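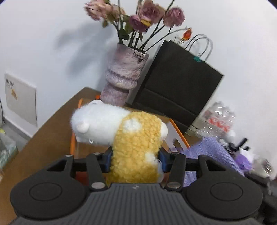

My aunt Olesia Nazarenko ran the parts counter at a farm equipment dealer for most of my childhood, and the question she heard more than any other was "Is there a guy I can talk to?" She would say there was, go into the back, drink some coffee, and come out again. I thought of this as a story about the olden days, up there with party lines and smoking on airplanes. Then I got promoted.

I manage the service desk at Whitelaw, where we fix commercial kitchen equipment. Ovens, dishwashers, the big walk-in coolers that every restaurant believes are immortal until the Friday before Mother's Day. I have been in the trade long enough to have opinions about compressor brands, which I will spare you. Since April my email signature has said Service Manager, and my phone calls have gotten longer by exactly the amount of time it takes a stranger to get used to this.

The calls go like so. A man asks for the service manager. I say, speaking. He says no, he needs the manager. I say yes. There is a pause in which I can hear him looking at his phone to see if he dialed right. Then he explains to me what a thermostat is.

I don't want to overstate it. Most people are fine. A lot of the men who call are lovely and just want their fryer back. And women do it too, which I was less ready for. A bakery owner I had been emailing for a week, very friendly, lots of exclamation points, met me in her kitchen and said, "Oh! I was picturing you different." My first name is Vira. I'm not sure what a differently pictured Vira looks like. Taller, maybe. With a mustache.

Anyway, on Tuesday, 23rd May, I was invited to sit on a panel. The regional trade group has a spring meeting in a hotel by the highway, and this year they had a session called Women Who Fix Things, which they put in the small room, at the same hour as the free lunch. There were three of us on the panel. Kyu-ri Do rebuilds elevators and has the forearms to prove it. Delyth Griffiths is an electrician who started her apprenticeship at 40, after her second kid went to college, and I was the one who talked too fast.

They had set out chairs for a good crowd, and the people who came were mostly women we already knew, plus Yurii Zakharchenko from my own shop, who had been told there would be sandwiches. He stayed for the whole thing, I'll give him that. He even took notes, on the back of a parking stub.

The moderator's first question was how we balance it all. I have heard a great many panels of men at this meeting, mostly on refrigerants, and I have never heard one of them asked how he balances it all. Kyu-ri said, "With a counterweight," which got the laugh of the day and which I suspect she had been saving.

Delyth's answer was better, though it got no laugh. She said that when she started, the contractor kept giving her the tidy jobs. Labeling panels, sweeping up, talking to the homeowner because she was "good with people." She said she isn't good with people. She's pretty bad with people. She wanted to pull wire. It took her two months to work out that everyone thought they were doing her a favor, and another long while to figure out how to turn down a favor without being the difficult one. In the end she just went up the ladder first thing one morning before anybody could hand her a broom.

I've thought about that ladder all week, because I went back to my desk and looked at my own schedule. We have two women techs now, both good. And who had I been sending to the school cafeterias and the church kitchens, the nice places with the nice parking? And who was getting the rooftop units and the 2 a.m. calls that pay the overtime? I would have told you I was being considerate. I would have told you that with a straight face, on a panel.

So I redid the board. One of them was thrilled. The other one told me she liked the church kitchens, they give her pie, and could she please have them back. I had not asked her either time, you will notice. She has them back.

Yurii got the rooftops for a while, and he's the one who told me that his notes from the session say, in full, "ask first" and "turkey was dry." I have asked him to present on it at the next staff meeting.

A man called this morning about a dishwasher and wanted to know if there was a guy he could talk to. I put him on hold and went and got some coffee. Then I picked up and said this was the manager, and he said oh good, finally, and we ordered him a pump.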